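Gostau Suturing Course: Frequently Asked Questions

Answers by Iraklis Tsakiris, course lead. The list grows every March, when the new group starts writing in. Keep the questions coming, I love getting them!

Who is the course for?

Surgical trainees in their first or second year, plus anyone on the Gostau program who feels their stitching has gone stale. We have 68 places a year. Senior trainees sometimes ask if they'd be bored. I've been closing wounds for a long time and I still pick up something new every time I sit down with a practice cut (usually about my own bad habits), so no, I don't think you would be.

Do I need to know my knots before I come?

It helps if you can tie a square knot without looking at a diagram. If you can't, borrow the Bustia handbook from the Ekis library and work through chapter 2 with a shoelace. A shoelace is a wonderful teacher — thick, slow, and you see every mistake.

Why spend so much time on one straight cut?

Long, straight cuts are my favorite thing to teach! Everyone wants to get to the corners and flaps, but a narrow cut with a bit of a wave in it has plenty going on already. One end gapes, the other hardly opens at all, and you have to decide how far apart your bites should be before you place the first one. Get the spacing wrong early and you chase it all the way down, with a pucker of spare tissue waiting for you at the end.

Spend a minute just looking before you start. Where is it widest? Do the edges roll up? Which way do the fibers run?

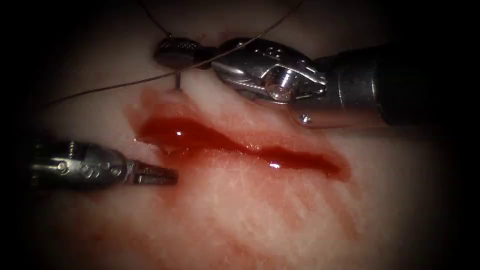
Long, narrow cut filled with blood, widest toward the left and tapering as it runs right.

Where should the first stitch go?

I teach people to anchor just outside the end of the cut, in sound tissue. You'll meet good surgeons who put a stitch in the middle first and split the difference from there, and that's a fine method for interrupted stitches. For a running closure I want a firm start at one end. Try both, then come and argue with me about it.

How big should my bites be?

Match the two sides. That matters more to me than the exact distance. If you take a generous bite on the near side and a stingy one on the far side, the edges will sit at different heights and no amount of pulling will fix it. Depth counts as well: a bite that is wide but shallow tears out, and you'll feel it go.

How hard should I pull?

Less than you want to. The edges should meet and stay met. If the tissue turns white between the stitches or bunches into little hills, let some tension off. I know how satisfying it is to snug a stitch down (I really do), but approximate the edges and leave it there.

Does blood on the tissue change how I work?

Very much, and it's one of the things people tell us they enjoy most about the second half of the course. A clean practice pad shows you everything. Once there's a pool along the cut you lose sight of the lower lip, and the shine on the surface can look a lot like an edge when it isn't one. Go back to the pale tissue on either side, find a landmark you trust, and measure your bite from there.

Blot, don't wipe. Wiping spreads a thin red film over the fibers and drags at any stitch you've already laid. Remember too that a dark thread against dark blood can disappear completely, so know where your tail is before you start a throw.

My threads keep ending up everywhere. Any tricks?

Yes! Loose thread is the number one complaint in the feedback book, and it's very fixable.

Cut your tails as you finish each knot. Saving them all for the end feels efficient and leaves you with a thicket.

Pull the long strand through in one smooth movement and park it on the side you've already stitched. If it lies across the part you're about to work on, you will put the needle through it. I've done it myself more times than I'd like to put on a web page.

Stop and clear away short pieces whenever you notice them. They get into the next knot very easily.

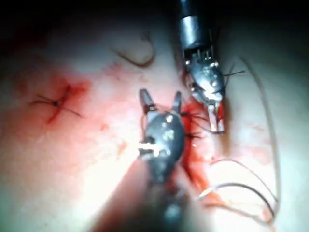

Suture threads across the tissue, with blood smeared in several patches.

What length of thread should I cut?

Shorter than beginners think for interrupted stitches, longer than they think for a running line. The Bustia handbook has a table that I find a bit generous. Start with the table, see what you have left over, and trim the next one to suit.

How do I stop bending needles?

Follow the curve. A curved needle wants to travel in an arc, and almost every bent one I see was pushed straight. Go in at a right angle to the surface, let the arc carry the tip around, and wait until enough of it shows on the far side before you take hold.

Two more habits worth building. Hold the needle back from the tip, on the body, so the point stays sharp. And don't grip right at the end where the thread is attached, which is the weakest part and the first to give. If the needle has swiveled, stop and set it properly before the next bite. Fighting a badly set needle takes far longer than resetting it. 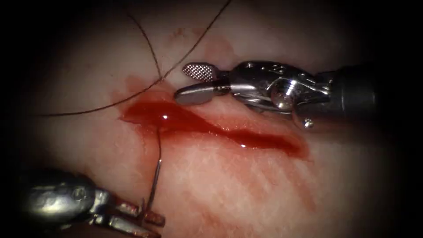 Setting the needle is a skill on its own, and I'd happily spend a whole morning on it. Practice picking it up and turning it until the point faces the way you want, then put it down and do it again from the other side. Ten minutes of that before your first stitch will change your whole session.

What do I do if I lose sight of the needle?

Stop moving. Say so out loud. Then look for the thread and follow it along to the needle. Please don't sweep through a pool of blood hoping to bump into it.

Do you keep a record of practice closures?

We do, and it's a treat to read! The practice log in the Tzanetos room held 1,621 closures when I last totaled it up, each with a line or two from the person who did it. Some are very technical. One just says "better than yesterday," which made my week.

Can I redo a closure I'm unhappy with?

Of course. Take it out stitch by stitch, starting with the last one, and look at each as it comes. You'll find the place where the spacing drifted. Fresh holes should go between the old ones, and if the edge is getting ragged, move on to a new cut.

How do I sign up?

Leave your name at the Ekis library desk or ask your program office to forward it to me. Tell me what you find hardest, too, and I'll try to put you at a table with someone who's stuck on the same thing.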